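Greifer im Vergleich: "Am Ende entscheidet das Handgelenk"

Ein Gespräch bei Cikora über zwei Handgreifer, müde Finger und die Frage, wie viel Kamera ein Werkzeug braucht

23. März 2018

Bei Cikora in Ziltitz werden seit November Handgreifer verglichen. Der Leiter der Versuche möchte seinen Namen nicht in der Zeitung lesen, über die Arbeit spricht er aber gern und lang. "Ich erzähle Ihnen alles, auch was nicht funktioniert hat", sagt er gleich bei der Begrüßung.

Verglichen werden zwei Bauarten. Die eine heißt im Haus Monular, nach dem Projekt, für das sie gezeichnet wurde. Die andere nennen alle Tanabe, sie ist älter und schwerer. Beide führt ein Mensch mit der Hand, und die Kamera am Greifer nimmt auf, was die Hand tut. Später soll ein Arm dieselbe Bewegung machen.

Warum nicht sofort mit dem Arm? "Weil der Arm langsam ist und wir ungeduldig sind", antwortet er und lacht. In der gleichen Zeit, in der man mit dem Arm 13 brauchbare Durchgänge schafft, bekomme man mit dem Handgreifer ein Vielfaches davon. Bisher liegen 1087 Aufnahmen vor, 204 davon wurden aussortiert. Die meisten Fehler haben mit der Verfolgung der Position zu tun: Jemand dreht sich zu schnell, die Kamera sieht nur noch eine weiße Wand, und die Bahn springt.

Für das Gewicht hatte er am Anfang wenig Interesse, das gibt er offen zu. "Ich habe auf die Öffnungsweite geschaut und auf die Kraft. Nach 14 Minuten mit dem Tanabe hat mir eine Kollegin das Gerät zurückgegeben und gesagt, ich soll es bitte selbst halten." Seitdem wird nach jeder Reihe auch gefragt, wie sich das Handgelenk anfühlt. Die Antworten stehen in derselben Tabelle wie die Messwerte – manchmal sind sie länger als diese.

Beim Greifen selbst ist der Unterschied kleiner, als er gedacht hatte. Becher und Schachteln nehmen beide gut auf. Bei dünnem Stoff ist der Monular besser, seine Finger geben an der Spitze etwas nach. Der Tanabe hält dafür schwere Flaschen ruhiger. "Wenn ich nur eine Aufgabe hätte, wäre die Wahl leicht. Ich habe aber leider viele."

Gearbeitet wird im normalen Büro, zwischen Tischen und Stühlen, und nicht in einem Labor. Das war seine Entscheidung, und sie hat im Haus Diskussionen gegeben. Ein leerer Raum mit gleichmäßigem Licht sei bequem, meint er, doch die Daten daraus seien ihm zu sauber. Im Büro gehen Leute vorbei, und Lampen hängen im Bild. 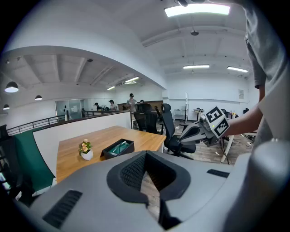 Ein Handgreifer mit zwei Markern, gesehen von der Kamera eines anderen Greifers.

Über die Marker wurde lange gestritten. Er selbst wollte sie zuerst weglassen, weil sie an Kanten hängen bleiben können. Jetzt verteidigt er sie: Man erkenne damit die Lage des Werkzeugs auch dann, wenn die Umgebung wenig Struktur bietet. Voraussetzung ist, dass kein Ärmel davor ist.

Und welcher Greifer gewinnt? Auf diese Frage schaut er zuerst aus dem Fenster. "Für lange Reihen der Monular. Am Ende entscheidet das Handgelenk." Den Tanabe will er trotzdem behalten, für die Flaschen und als Vergleich. Als Nächstes kommt eine zweite Kamera mit breiterem Blickwinkel an die Reihe. Die Halterung dafür ist schon gezeichnet, nur das Kabel ist noch zu kurz.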